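What Do You Call This One? A Project on Everyday Color Names in Henomdale

Octavio Bustos
Final report for the Language and Community elective

How the project started

My grandmother and I have been arguing about a sweater for most of my life. She calls it green, I call it blue, and my mother, who has to sit at the same table as both of us, calls it "that teal thing" and asks us to please pass the rice. When our class was told to pick a question about language that we could study without leaving town, I already had mine. I wanted to know how much people in Henomdale agree on the names of ordinary colors, and what they say when they don't.

I had read a little about how languages divide up color in different ways, and I found that part fascinating, but I kept coming back to something smaller. Everybody I planned to talk to would be answering in English, and most of them shop at the same two supermarkets. Would they still disagree? (Yes, they would, and sometimes with a lot of feeling!)

What I did

The hardware store on Troncoso Street let me have a stack of old paint cards, and from those I picked 10 colors. A few were meant to be easy, like a plain orange and a strong grass green. The rest I chose because they sit on a border: a pinkish purple, a greenish blue, a yellow that is thinking about turning brown. I cut the printed names off and glued each color to a square of gray cardboard, which took me two evenings and one ruined shirt.

Then I asked people to tell me what they would call each color if they were describing it to a friend over the phone. I never offered choices and I tried hard to keep my face still. I asked at the library, at the Fendora bus station, outside my cousin's soccer practice and in the waiting room of a very patient dentist. Everyone did the full set, and by the end I had 1,580 answers in three spiral notebooks.

I wrote down exactly what each person said, including "ugh" and "my old bathroom." I also asked for an age group and whether the person had ever worked with color, for example in painting, sewing or hair.

What I found

The orange was the calmest card in the set. Nearly everyone simply said "orange," and the few who added anything said "bright orange." Green was almost as steady. I was a bit disappointed at first, but my teacher pointed out that agreement is a result too, and that I would need those two cards to show how wild the others were.

The pinkish purple was the wildest. It collected 23 different names, among them magenta, fuchsia, hot pink, plum, berry and "lipstick." Older people leaned toward fuchsia. People close to my own age mostly said pink or magenta, and one boy told me that magenta is what the printer runs out of, so that is how he knows it. I think ink cartridges may have taught quite a few people that word, and cyan along with it, although my notes can't prove it.

The greenish blue got 18 names, with turquoise, teal and aqua in front. My grandmother said green. I have recorded her answer faithfully.

People who had worked with color gave longer answers and took more time over them. A woman who had spent years in a fabric shop turned the cards toward the window before she would say a word, and then asked me whether the color was for curtains. I had no box for that in my notebook, so I made one.

Problems

The light was my biggest trouble. The library is bright and a little yellow, while the bus station has long white tubes, and the same card can look quite different in the two places. I should have carried a small lamp or kept to one room. The cards also got grubby – the pale ones most of all – and by September, when I did my last round, I had to remake two of them from the leftover paint cards. I compared old and new side by side and the difference was small, but it was there.

I also interviewed a lot of people I already know. My family is large and fond of talking, and I would not call them a fair sample of anything.

What I would do next

I would like to try the same cards with people who grew up speaking Spanish at home, as I did, and ask them for names in both languages. My mother says "morado" for things she calls "pink" in English, and she was very surprised when I showed her. I would also like to borrow the sweater.
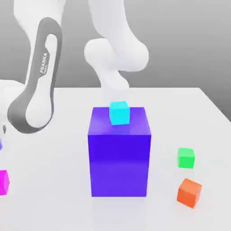 Page last changed: 06/07/2023

The cards and the three notebooks are kept in the Trurko reading room. Please ask at the desk if you would like to look through them, and keep the cards out of direct sun.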